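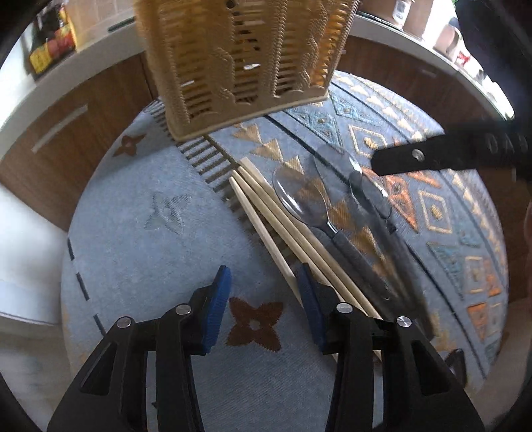
Chopsticks were the first thing to go wrong at Murnside, or at least they were the first thing anyone admitted to. The drawer-tidying work had been going along well enough through the early summer. Mugs were behaving, wooden spoons were behaving, and a great deal of cutlery had been picked up from one place and put down in another by people holding grippers in their hands. Then somebody looked properly at the thin stuff, and the mood in the building changed for several weeks.

I went to visit in the tail end of all this, on a warm afternoon when the windows were open and the kettle was hardly ever off. Murnside is a small workshop that teaches household robots to tidy, and it does so mostly by having people tidy first. You take hold of a hand-held gripper with two black fingers, each with a blue ribbed pad at its tip, and you do the job yourself, closing the fingers on a spoon or a peg or a jam-jar lid. A camera on the tool keeps a record. Later on, a robot arm wearing the same sort of fingers is asked to do likewise, having learned from all those patient human goes.

It is a lovely idea, and I must say that when I was allowed a turn I enjoyed it enormously. There is something soothing about it, a little like picking winkles out of their shells. You become very fond of your own wrist. I managed a clear plastic spoon at the second attempt and was quite unreasonably pleased with myself, and then I tried a chopstick and it rolled over, lay down flat in the pile of the rug and stayed there.

The fault, as it was explained to me over two cups of tea and a plate of shortbread, lay in the pads. They came from a supplier called Fokitz, and they are perfectly good pads. The ribs are there to give a bit of bite, and on anything with some thickness to it they do exactly what you would hope. But a chopstick is hardly wider than the gap between one rib and the next, and if it happens to lie along the groove it can sit there as snug as a pencil in a desk tidy without being held by anything much at all. Lift it, and it comes up beautifully. Tilt it, and off it goes.

That in itself would have been a nuisance and no more. What made it a proper failure was the way the records were being marked. A piece of software called Plekell looked at each attempt and decided whether it counted as a success, and it did so by checking that the fingers had closed, that they had stopped closing before they met, and that the object had left the floor. All of those things were true of a chopstick lying in a groove. Whatever it did a second later, halfway to its basket, was not something Plekell had been told to worry about.

So the attempts went into the pile marked good. By the time the pile was gone through by hand, a job that took most of a fortnight and which everybody I met still spoke of with a sort of shudder, there were 1,435 thin-object attempts in it, and 774 of them ended with the thing being dropped. More than half, in other words. The robot had been learning, with great diligence and from very willing teachers, how to let go of chopsticks.

I asked how it came to light, expecting to hear about a chart or an alarm. It was a noise. The arm was being run in the afternoons at a kitchen counter, and people in the next room had got used to a little clatter every so often, in the way you get used to a neighbour's gate. One afternoon the clatter was a skewer, a metal one, and it did not fall straight down. It had been gripped near one end, swung round in the groove as the arm turned, and left the fingers sideways at some speed. It landed well outside the line of tape that marks where you are meant to stand.

No harm came of it. There was a person on the far side of the room, with their back turned, filling in a form. But I think it is fair to say that it frightened them, and quite right too. A dropped chopstick is a bit of a joke and a flung skewer is a safety matter, and the uncomfortable part is that they are the very same fault. The arm was stopped that day and stayed stopped.

What followed was slow, and I rather admired the slowness. Nothing pointed went near the arm, or near the hand-held tools either. The tape was moved back to 90 centimetres beyond the arm's full reach, and a clear screen was put up along the side where the desks are. Then everybody returned to the floor and to the plainest things they could find, wooden chopsticks and plastic spoons, and began again from the beginning.

The rug, I should say, caused a good deal of debate. There was a feeling among some that thin things should be practised on a hard, flat surface, where they are easier to get at, and that a soft rug with a busy pattern was asking for trouble. The other side held that people's houses are full of soft rugs with busy patterns, and that things fall on them. I have two small grandchildren and I know which side I am on. When I was there it was the rug people who were winning, though one of the table people told me, quite cheerfully, that the argument was to be had again in September.

Several remedies were tried for the pads. Turning them so that the ribs ran the other way helped with chopsticks and made spoons worse, the handles tending to skate about. Smooth pads were better for both and hopeless with anything damp. The answer they have settled on for now comes from Lukáč, a little firm that makes rubber parts for printing machines, and it is a thin sleeve with a fine pebbled surface which slips over the ribs when the thin-object work is being done. I was shown one and invited to rub it with my thumb. It felt like the cover of an old hymn book. It wears out quickly, and somebody has to remember to change it, and there is a sheet of paper on the wall for writing down when it was last done.

Plekell has been put right as well, in so far as it can be. An attempt now counts only if the object is still between the fingers at the moment they open over the place where it was meant to go, and a dropped one is marked as dropped and kept separately. On top of that, 200 attempts a week are pulled out and watched from start to finish by a human being. I sat in on a little of the watching. It is not thrilling, I will be truthful about that, but there is a companionable side to it. People groan together when a spoon slips, and there is real warmth in the room for a tidy one.

I did ask whether they felt foolish, which was perhaps not the kindest question to put to people who were feeding me shortbread. The reply was that they felt they had been told good news for so long that they had stopped asking where it came from. The dropped objects had been there in the records all along, plain as you like, for anyone who cared to keep watching for another second or two. One of them had gone home after the skewer and sorted out her own cutlery drawer by hand, all of it, very late at night, and said it had made her feel better.

The arm was due to be switched on again a little while after my visit, with chopsticks only, and with the screen staying where it is. Skewers are off the list until further notice. I was offered another go with the hand-held gripper before I left, with a sleeve on each finger this time, and I got my chopstick up off the rug and carried it all the way across before I set it down. Then I had to go for my train.

First published 8/17/25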